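Küchenfronten selbst lackieren, Folie vorher runter oder drauf lassen?

schubladenheld
Beiträge: 288

Moin zusammen,
wir haben vor drei Jahren eine Wohnung mit Einbauküche übernommen, Serie Movholm, Fronten in Buche-Dekor. Die Korpusse sind in Ordnung, die Auszüge laufen. Nur die Farbe muss weg. Neue Fronten würden laut Angebot 1.073 Euro kosten, ohne Griffe und ohne Montage. Das ist uns zu viel für eine Küche, in der wir vielleicht noch fünf Jahre kochen.

Plan ist also: anschleifen, Haftgrund, zweimal Lack. Die Fronten sind MDF mit Folie. An zwei Türen neben dem Herd löst sich die Folie an der Unterkante, der Rest sitzt fest. Ich habe hier im Forum beides gelesen, Folie komplett abziehen oder nur die losen Stellen kleben und drüberlackieren.

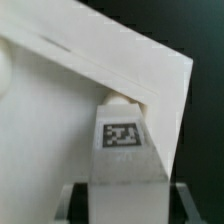 Beim Farbton sind wir uns inzwischen fast einig. Meine Frau wollte erst Grau, ich reines Weiß, und reines Weiß sieht neben den alten Fliesen wie Krankenhaus aus. Es soll in die Richtung gehen wie oben im Bild, matt und leicht gebrochen. Man sieht da auch, dass die Fläche, die das Licht von oben bekommt, heller wirkt als die Unterseite. Bei den Hängeschränken mit der Lichtleiste darunter wird das bei uns umgekehrt sein, deshalb will ich die Probetür an Ort und Stelle hängen, bevor ich die große Dose kaufe. Im Auge habe ich den Mattlack von Iken, alternativ den von Brandão. Hat jemand einen von beiden nach längerer Zeit noch in der Küche?

lackaffe_nord
Beiträge: 10

Folie runter, immer. Heißluftfön auf kleiner Stufe, Spachtel flach halten. Ich habe bei meiner alten Küche drüberlackiert und nach einem Winter hat sich am Geschirrspüler alles gewellt, samt Lack. Danach durfte ich die Türen zweimal machen.

schubladenheld

Genau davor habe ich Bedenken. Andererseits ist die Folie bei uns wirklich nur an den zwei Türen lose. Und das rohe MDF darunter saugt doch ohne Ende?

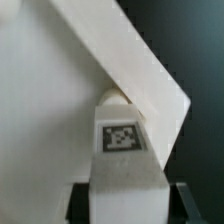

Verfasst von: Tibor Tóth
21. Mai 2018
Re: Re: Küchenfronten selbst lackieren

Sehe ich anders als lackaffe_nord. Wenn die Folie fest sitzt, ist sie ein guter Untergrund. Abziehen macht man dort, wo sie schon kommt, also bei dir an den beiden Türen am Herd. Der Kleber bleibt in Fetzen auf dem MDF stehen und muss runtergeschliffen werden, das ist eine Heidenarbeit und staubt entsprechend.

Mein Ablauf: entfetten (gründlich, auch die Griffbereiche innen), mit 240er matt schleifen, absaugen, Haftgrund dünn, trocknen lassen, Zwischenschliff, dann der Lack. Kanten zuerst mit dem Pinsel, Flächen direkt danach mit der Rolle. Ich nehme die kurzflorigen von Tronel, die fusseln wenig.

Die beiden Türen ohne Folie brauchen an den Kanten zwei bis drei Gänge Isoliergrund. Sonst siehst du den Unterschied sofort.

lackaffe_nord

Und beim Geschirrspüler? Da kommt der Dampf jedes Mal von oben an die Kante.

Tibor Tóth

Dort muss ein Dampfschutz unter die Arbeitsplatte, lackiert oder nicht. Wenn der fehlt, geht auch eine neue Front kaputt.

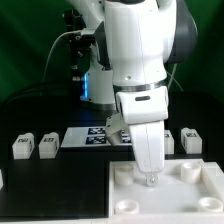 Wie lange muss man zwischen Haftgrund und erster Lackschicht warten?

Über Nacht reicht bei normaler Raumtemperatur, im kalten Keller besser einen ganzen Tag länger. Maßgeblich ist das Datenblatt zur Dose. Wenn sich der Grund beim Schleifen noch aufrollt, ist er zu frisch.

schubladenheld

Danke, das hilft. Ich habe jetzt eine Schubladenfront als Probe gemacht, Folie drauf gelassen. Haftgrund deckt schlecht, aber das soll er wohl auch nicht. Lack von Iken, eine Schicht bisher. Die Buche schimmert noch durch. Der Baumarkt wollte für die kleine Dose 41 Euro, damit komme ich sicher nicht für alles hin.

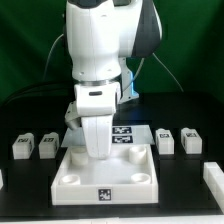 Zbigniew Szczepańska: Eine Probefront sagt dir über die Deckkraft etwas, über die Haltbarkeit fast nichts. Lass sie zwei Wochen liegen und mach dann mit dem Cuttermesser einen Gitterschnitt auf der Rückseite, Klebeband drauf, abreißen. Bleibt Lack am Band, stimmt der Untergrund nicht. Und bei ganz mattem Lack würde ich in der Küche vorsichtig sein. Meine Fronten sind seit April letzten Jahres fertig und rund um die Griffe sind sie vom Wischen schon glänzend. Seidenmatt wäre mir heute lieber.

schubladenheld

Seidenmatt war hier schon durchgefallen. Ich frage zu Hause noch mal nach. Gitterschnitt mache ich und melde mich dann.

lackaffe_nord

Bei den beiden Herdtüren aber bitte wirklich die Folie ab.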